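I moved to Dolness eleven winters after I first said I would, and the thing I wanted most from the new place was a quiet room to read in. What I got was a front room with two big windows, a radiator that knocks, and a bus stop right outside. I'm very fond of it now, knocking and all, but it took me a good long while to start reading in there, and that's what I want to write about today (I know, I know, I promised the soup post, it's coming).

I used to be a real reader. As a kid I'd go through a library stack in a week and then start over on the ones I liked. Somewhere in my thirties that stopped. I still bought books, I still said I loved books, and I'd carry the same paperback back and forth to work until the cover went soft. One July I finished a novel on a porch in Skuldale and realized it was the first one I'd finished that year!

So when the move came, I packed 380 books into boxes and told myself I couldn't buy another until I'd made a dent. I did not keep to that. There's a secondhand shop called Sotelo down by the water, long and narrow with the heat turned up too high, and they put a cart out on the sidewalk when the weather's decent. I've never once walked past the cart.

What did help was getting rid of the idea that reading had to be done properly. I had this picture in my head of a whole evening, a lamp, tea, no phone, three hours gone in a blink. That evening came maybe twice a winter. The rest of the time I'd look at the clock, see that I had twenty minutes before I needed to start dinner, and decide it wasn't worth sitting down. Twenty minutes is a chapter! It's sometimes two, if the author is kind about it.

Now I read in scraps. I read while the rice cooks, and I read on the bus to Tuvaddale, the slow one that goes the long way past the reservoir, and if I get to the dentist early I'm pleased about it. My current book is a 900-page family saga with a map in the front and a family tree that I've had to copy out onto an index card, because half the men have the same first name. A year ago I wouldn't have dared. I'm a little past the middle and I've started worrying about how I'll feel when it's over, and I'd forgotten that books could do that to a person.

The other thing is that I quit books now. I was raised to clean my plate and I read the same way for years, so one dull biography could stop me cold from Thanksgiving to Easter. These days I give a book a fair shot, and if I notice I'm reading the backs of cereal boxes instead, off it goes to the donation bag. I felt terrible the first time. By the fourth or fifth I was practically humming.

I do still reread, mostly in February, when it's dark by dinnertime and I don't want any surprises. My old mysteries are perfect for this. I know who did it in every one of them and I couldn't care less, I'm there for the train timetables and the sandwiches.
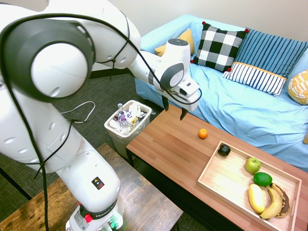
*Sofa on one side, coffee table within reach.*

A sofa and a low table are really all the furniture a reader needs, in my opinion. I've tried the armchair, I've tried propping myself up in bed (asleep by page three, every time), and I keep coming back to lying flat with my feet up on the arm and a mug where I can find it without looking. I've lost a few bookmarks down the cushions that way, and one library card, which cost me a very apologetic trip to the front desk.

If you've fallen out of the habit too, I'd say pick something short and a bit silly, and leave it where you usually leave your phone. Mine's on top of the bread box this week. And if you've read the big saga with the map, please don't tell me what happens to the sister. I'm on the bus to Tuvaddale again Thursday and I'm hoping to find out for myself.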